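Re: [club-racing] Grid limits at Durholm

Signe Mikkelsen wrote:
> Is the 17-car cap for the sprint race final? Lap length is 3000 m.

Yes, final. The cap applies to races only. Practice stays in 2 groups, split by transponder time from Plaltville. Minimum weight remains 760 kg with driver, checked at the pit exit scale after each heat.

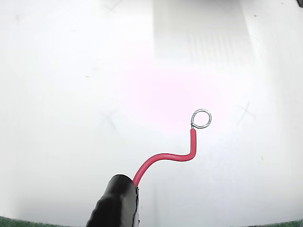 Preben Kvaran asks whether cars under the weight limit lose the heat result or the whole day. Heat result only.

Nidia Henao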